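Foro de ayuda vecinal > Tecnología y talleres > Visitas y demostraciones

¿Merece la pena la jornada de puertas abiertas de Grekavus? ¿Qué preguntar?

Publicado por Pádraig Flanagan
Etiquetas: robots, demostraciones, automatización, pequeños negocios

Buenas. Tengo una papelería con venta por internet y un almacén pequeño detrás. Somos 4 personas y la mitad de la mañana se nos va en preparar pedidos: coger el bolígrafo, el estuche, la cajita, meterlo todo en una bandeja y cerrar el paquete. Un comercial de Grekavus me ha invitado a su jornada de puertas abiertas del 14 de septiembre, donde enseñan un puesto con dos brazos que, según él, "hace exactamente eso".

He ido a bastantes ferias y salgo casi siempre con la misma sensación: funciona de maravilla mientras lo maneja el que lo ha montado. Me gustaría saber tres cosas de quien ya haya estado:

Si los brazos van solos o hay alguien llevándolos desde otro sitio.
Si dejan probar con artículos propios. Pensaba llevarme una bolsa con lo que más nos piden.
Si hablan de precios o si eso queda para una "reunión posterior".

Tengo 2 horas de coche para llegar y no me apetece hacerlas para comer canapés. Gracias.

Ferdinand Kälin
Respuesta aceptada por el autor

Estuve en el pase anterior para clientes, invitado por Gisler, que es quien les lleva las instalaciones en mi zona. Te cuento lo que vi y lo que no conseguí que me contaran, que es bastante más.

El puesto es una mesa blanca con un brazo a cada lado, una bandeja verde claro y un par de cestas trenzadas. El ejercicio consiste en pasar cosas de la bandeja a las cestas y de las cestas a la bandeja. Si vendes papelería te va a sonar todo, y ahí está parte del truco comercial: uno ve un estuche y piensa en su almacén. Pero tu almacén no es una mesa despejada con la luz puesta a gusto de quien enseña.

Me puse todo lo cerca que me dejaron. Los dedos de la pinza son oscuros, largos, acabados en punta roma y con una ranura a lo largo. Uno de ellos tiene arañazos claros cerca de la punta. Pregunté cada cuánto se cambian y me respondieron que "depende del uso". Apunta esa pregunta y no aceptes esa respuesta.

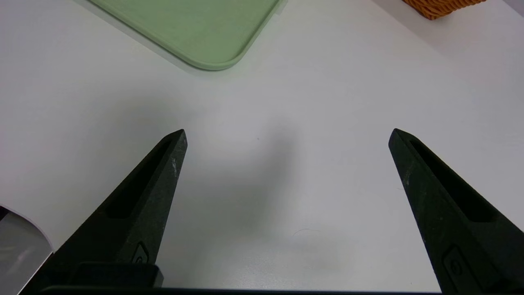 Sobre la autonomía tuve que insistir. El presentador hablaba todo el rato de "el sistema", y solo cuando le pregunté directamente si había una persona dirigiendo los brazos en ese momento me dijo que una parte de la sesión era guiada y otra no. Le pedí que avisara en cada cambio. Avisó las primeras veces y luego se le olvidó, así que de lo que vi al final no sabría decirte qué lo hacía el programa y qué una persona.

Lo de probar con artículos propios: a mí me lo permitieron, con condiciones. Nada blando, nada de cristal y todo colocado por ellos. Llevé 6 piezas y aceptaron 2. Con un rollo de cinta se las apañó bien. Con un blíster plano hizo varios intentos, el presentador acabó enderezándolo con la mano y siguió hablando como si nada. No lo tomo como un engaño, pero tampoco lo mencionó en el resumen, y en el resumen sí apareció la palabra "fiabilidad" unas cuantas veces.

Con su propio material va más suelto. Cada brazo trabaja por su lado de la bandeja y el ritmo es tranquilo, bastante más lento que una persona con práctica. Si vas con la idea de ahorrar tiempo por pedido, cronometra tú. Yo lo hice con el móvil y se notó que no les hacía gracia. 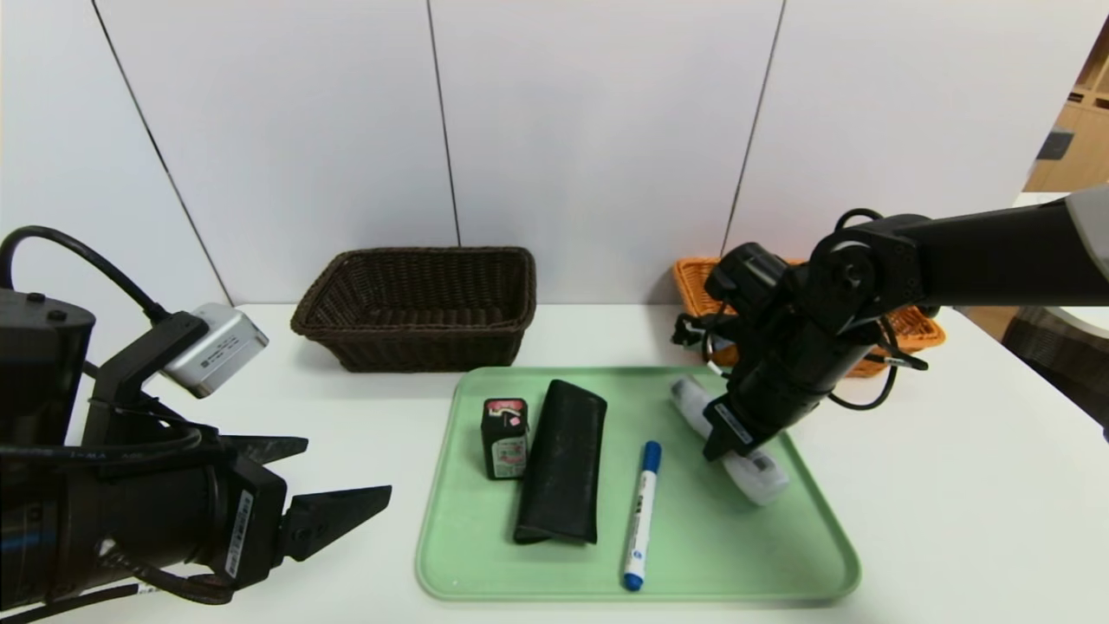 Las dos pinzas y la bandeja verde, con el estuche negro y el rotulador de tapa azul.

Fíjate en que los objetos están separados unos de otros. Pide que los junten, que pongan el rotulador encima del estuche o que echen las cosas revueltas, como caen en un cajón de verdad. Yo lo pedí y me dijeron que eso iba en "la segunda parte de la demostración". La segunda parte fue un vídeo.

En cuanto a precios, en la sala no sueltan ni uno. El de Gisler me habló en el aparcamiento de una cuota mensual con mantenimiento aparte, sin cifra. Le pedí que me lo mandara por escrito y sigo esperando.

Mi consejo es que vayas si te pilla bien y que lleves estas preguntas en papel:

Quién mueve los brazos en cada momento.
Cuántos intentos fallidos ha habido esa mañana. Los del día, no una media.
Qué pasa cuando entra un artículo que no ha visto nunca.
Quién viene si se para y en cuánto tiempo.
Qué negocio de tu tamaño lo usa ya, con un teléfono al que llamar.

A la última no supieron contestarme. Me dieron el nombre de Raren, que tiene una nave enorme y no se parece en nada a lo tuyo ni a lo mío.

usuario_wulance

Yo no he estado en esa, pero fui a una de Wulance y era más o menos igual. Mucha pantalla. Los canapés bien. Yo iría, total es gratis y algo se aprende, y la gente se queja de todo. Con 4 empleados igual te sale mejor ordenar las estanterías primero, eso hizo mi cuñado.

Marisa_encuaderna

Matizo una cosa de la respuesta de Ferdinand. Que una parte sea guiada no me parece tan malo si lo dicen. Lo malo es cobrarlo como automático. En mi taller vimos un equipo parecido y la frase que nos salvó fue pedir 8 repeticiones seguidas de la misma pieza, sin que nadie tocase la mesa. Aceptaron a regañadientes y antes de terminar ya habían parado para "recalibrar". No compramos.

Y otra, Pádraig: lleva lo que peor se coge de tu catálogo. Recambios sueltos, sobres finos, gomas. Si llevas cajitas van a quedar estupendamente.

Comentario de Pádraig Flanagan

Gracias a los tres. Voy a ir, con la bolsa de gomas y el cronómetro. He escrito al comercial para preguntarle si la segunda parte es en directo y me ha contestado con el folleto. Si saco algo en claro sobre la cuota lo pongo en este mismo hilo.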